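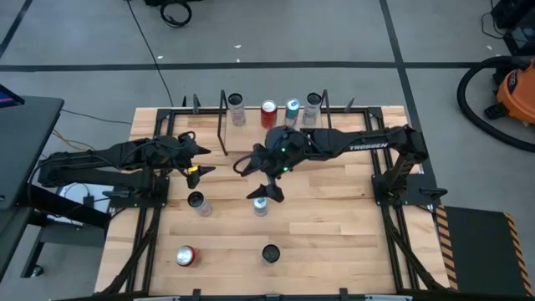
Which Robot Hand Is Best?

Try this. Put on the thickest mittens you own and pick up an empty soda can. Now do it with only two fingers. Now do it without denting the can. Welcome to the life of a robot gripper.

A gripper is the part at the end of a robot arm that grabs things. Some have two fingers, like a crab that means business. Some have three. Some have no fingers at all and hang on by suction, which works beautifully on a flat box and badly on a sock.

So how do you choose? You hold a contest. At the Cornstead workshop in June, two grippers called Favoner and Himby had to pick up the same cup 30 times each. The cup did not get a vote.

Favoner squeezed hard and never dropped it. It also cracked 6 cups. Himby was gentle and broke none, but it let go early now and then, and the cup went for a roll.

Who won? That depends on the job. For carrying bricks, pick Favoner. For carrying your lunch, please don't.

A fair test has rules:

Use the same objects for every gripper.
Start each object in the same spot.
Try things standing up and things lying on their side. A can on its side is a whole new puzzle.
Write down the flops too, even the embarrassing ones.

Clear cups are extra sneaky. A robot often finds things with a camera, and a camera can look straight through a clear cup and see the table — so the robot may reach for the wrong place, very confidently.

Your own hand can do all of this while you think about something else. Be nice to it.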